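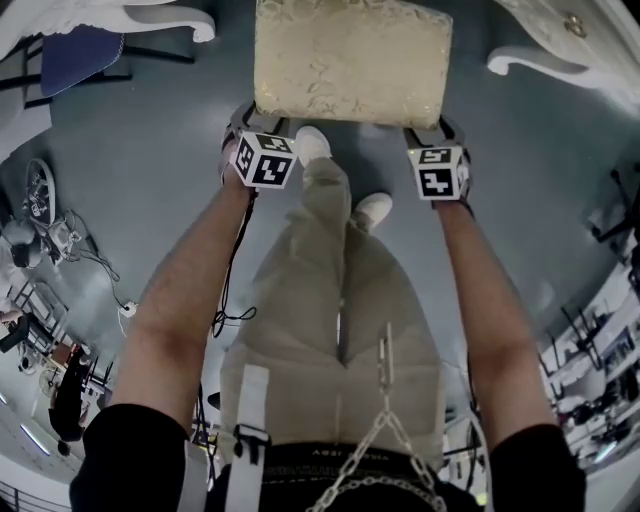 Figure 3. Cream cushion with a faint gold damask pattern, held above the floor. A carved chair with a blue seat stands at upper left.

4.2 Loose cushions in the formal sitting room

Of all the items in our study of everyday tidying, cushions gave us the most to talk about. A cup has one or two sensible homes. A cushion can live on a chair, at the end of a sofa, on a bed or in a closet, and people hold strong views on which of these is right. We asked 40 households in Donport to tell us where each loose cushion belonged and how they would set it down if a guest were due in 5 minutes.

The answers were wonderfully varied. Lededeo, the older of our two neighborhoods, favored the flat back placement: cushion upright, pattern facing out, lower edge pushed into the join of seat and back. In Drurero, many people preferred to stand the cushion on one corner, and several showed us the chop along the top edge that goes with it. Both groups agreed that a patterned cushion should never be left face down, even in a room that was not in use.

Pattern mattered more than we had expected. The cushion in Figure 3 is a good case. Its damask is faint and close in color to the cream ground, so the design is easy to miss at a glance. With pale covers like this one, people in our interviews often tilted the cushion toward a window before deciding which way was up. Bold covers were set down at once. We find this small pause fascinating — it suggests that part of the work of tidying is looking, and that a plain-seeming object can ask for more of it.

Furniture style also shaped the answers. Owners of carved chairs with upholstered seats tended to keep cushions off them, saying that the seat was "already dressed" (Berhe's field notes, August). The cushion then went to the sofa, or to a basket beside it. Okoth coded these replies as display choices and all others as comfort choices, and 66 replies could not be placed cleanly in either group. We kept them as a third group, discussed in Section 4.3, where the same households talk about throws and blankets.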